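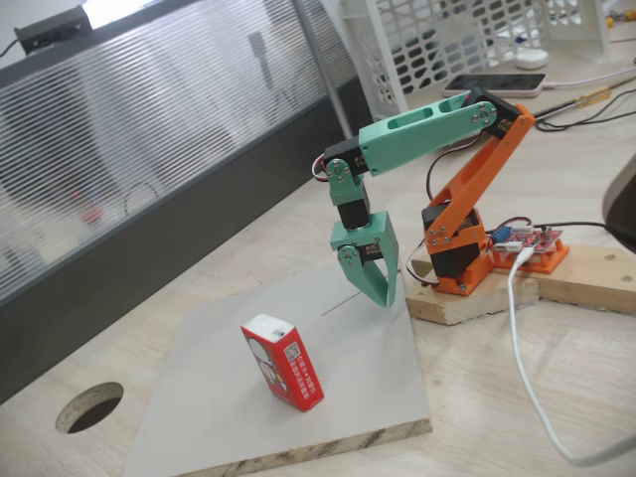

How many times do you have to show a robot arm the same job before it can do it alone?

More often than anyone would like – at Elum, a two-room workshop behind a tyre dealer, the present answer is 232 goes for a single task, and the arm still fluffs it when the sun comes round.

Sunday, then. 2 October 2022, kettle on, radiators off. Inese Lapiņa has her coat on indoors and a notebook open on her knee. She runs the recording days. Her job is to make sure that what goes into the learning system is worth having, and most of what she does is throw things out.

"Bin," she says. Then again, "bin."

The arm is a small desktop one, orange below and mint green above, printed in the workshop and bolted to a block of pale wood. Hobby-sized servos, screws on show. The object of the day is a little red box with a white top, stood on a square of grey board beneath the gripper. Pick it up, put it down, let go. That is one example.

Ona Mägi does the driving. She moves a second, matching arm by hand and the first one copies; the joint positions get logged alongside the video. Eight seconds if it goes well. She has done this for three hours and has opinions.

"You get too good," she says. "That's the trouble. By lunch I'm doing it so smoothly there's nothing in there about being wrong."

So she is wrong on purpose. Comes in too far left, stops, corrects. Nudges the box and goes after it. Lapiņa keeps nearly all of those. A system that has only watched perfect grabs has no idea what to do after a bad one, and they learnt this the slow way, in spring, with a set borrowed from a firm called Vakus. Lovely clean recordings. The arm trained on them would miss by a finger's width and then close on air, over and over, quite content.

Of the 232 kept, 109 have some sort of correction in them. Lapiņa would like more.

There are rules, taped to the door. Move the box between takes. Turn it as well. Don't rush the release. If you sneeze, say so. Rule four has been crossed out and no one will tell me what it was.

Light is the enemy. Edgars Mets, who trains the models overnight on a machine in the next room, shows me two success charts from the same week, one for mornings and one for late afternoons. The afternoon one is dismal. "We recorded everything before twelve," he says. "So it knows mornings." Now they record in four blocks across the day, which means longer days and worse sandwiches.

Does it need to be this much work? Mets shrugs. The group at Clustside make most of their examples in simulation, thousands at a go, and get decent results with rigid blocks. Cartons and packets are harder – they squash, they tip, the printing confuses things. He reckons a mix will win in the end. Lapiņa reckons he'd say anything to get out of driving.

Labels come last. Every kept take gets a line of plain English, typed by hand: pick up the red box, put it down on the left. They vary teh wording deliberately. Mägi once wrote "shift that over a bit" and was overruled, then un-overruled a week later when Mets wanted sloppier phrasing.

Half past four. The sun is where Mets wants it and Ona's wrist is not. She swaps hands. Lapiņa looks up.

"Left-handed?"

"Left-handed."

A clumsy one, slow, two tries at the grip. Lapiņa writes the number down and keeps it.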